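Thread on whether machines can do chores yet. I write control software for a living and spent the spring running chore tasks in simulation. Short version: some chores, sometimes, with a person nearby. Longer version follows. 21 May 2023

1/ First, terms. By "do a chore" I mean start to finish, in a room nobody tidied for the robot, without a restart. Most published success numbers mean something narrower: one object, one motion, a known starting pose. Both are fair things to measure. They get quoted as if they were the same.

2/ Our setup: simulated arm, parallel two-finger gripper, camera on the wrist looking out past the fingers. The task list is Fakari's, 13 household and shop-floor chores, each scored pass/fail with a time limit. No partial credit. I like that about it.

3/ The wrist view is the part people underestimate. A policy working from that view alone has to decide what a large flat thing is from one corner of it, at a bad angle, with its own finger over the edge that matters. 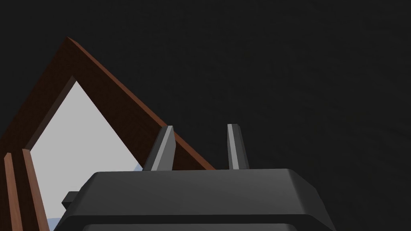 4/ Flat panels in frames are a problem class of their own. Large uniform surfaces give the vision side very little to hold on to. Depth is fine in sim and bad in the shop, where anything glossy returns garbage. Edges are usable if you can see two of them. With one edge you know where the thing stops in one direction and that is all.

5/ Numbers. We ran 718 trials across the list. Picking a rigid item off a clear surface: 99 percent. I would not put that in a brochure. It is the easiest task there, and the remaining failures were all the same failure, a finger landing on top of the item instead of beside it.

6/ At the other end, taking upright items out of a deep container: 9 percent. Same arm, same gripper, same training budget. The grasp is seldom what goes wrong. The wrist hits the wall on the way in, or the item comes up tilted and wedges against its neighbor.

7/ Someone will say use a smaller wrist. Khurana did. Their narrow housing clears the walls and then flexes under load, so you trade collisions for drops. On a shop floor I would take the collisions, at least those trip a force limit and stop the arm.

8/ Zohreh Mahmoudi ran the container task with the approach path scripted and only the last part learned. It did much better. It also took her two weeks to script, for one container shape. That is ordinary industrial automation with a learned bit on the end, and I mean that as a compliment.
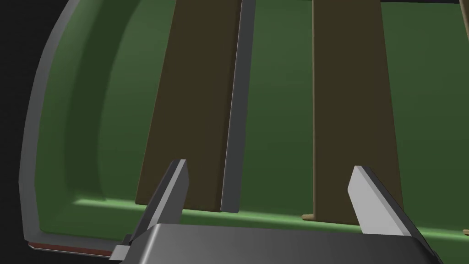
9/ Question I get every time: could I buy something now that unloads a dishwasher unattended?

Not at a price or a reliability I would accept. There are arms that can do it on a good day with your dishes, your racks and an engineer in the kitchen. Take away the engineer and it stops at the first nested bowl.

10/ Shop floor is a different answer. Trollberg has a parts-sorting cell that runs whole shifts. It works because they control the bins, the lighting, the part orientation and who is allowed to walk through. If you can fix four things about the room, automate. If you can fix one, hire.

11/ Recovery is the measure I wish more people reported. A person who drops a sponge picks up the sponge. Most policies drop the sponge and then carefully wipe the counter with an empty hand. Under pass/fail scoring that counts as one failure, same as never moving. It deserves its own column.

12/ Sim caveats, before the replies. Contact is too clean. Friction is a single number per material. Nothing is sticky, bent or slightly damp. Expect every figure in this thread to go down on hardware. We transfer to the Hillari arm in July and I will post those results whichever way they come out.

13/ One correction to 5: the pick figure is for rigid items only. Cloth was scored separately and is bad enough that I want to recheck the scoring script before quoting it - a folded towel and a dropped towel look more alike to our checker than they should.

14/ If you have per-chore numbers from real kitchens or real benches, with the restarts counted, please send them. Tables preferred. I have plenty of video.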